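Monday, evening

Refitted the finger joints on the Rollside gripper after supper. The left one had been binding near full close; backing the screws off a quarter turn cured it. Opening at the tips now measures 82 mm, and I'll leave it there.

Logged 49 dry closes with no load. Drift at the end was under 4 counts – better than last week. The Purnura board still drops its connection when the cable is flexed, so a new connector goes on the list.

Next job is soft goods and light packaging on the table at home, starting with the bread and the snack jar.
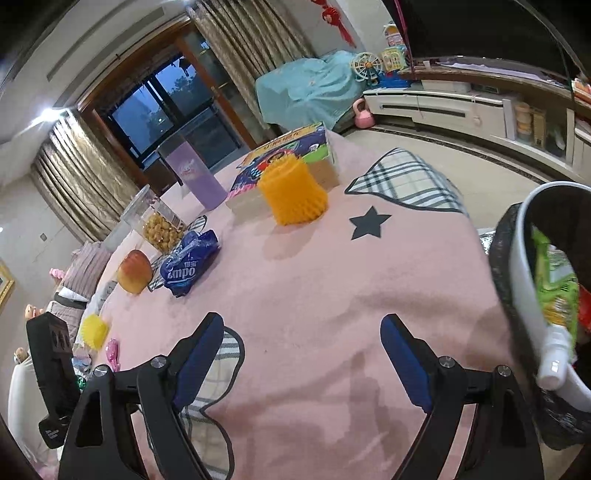 Hemi Rutherford
Build log, grippers and wiring

Blue pads stay on for now. Maxine wants a softer set cut before the next session.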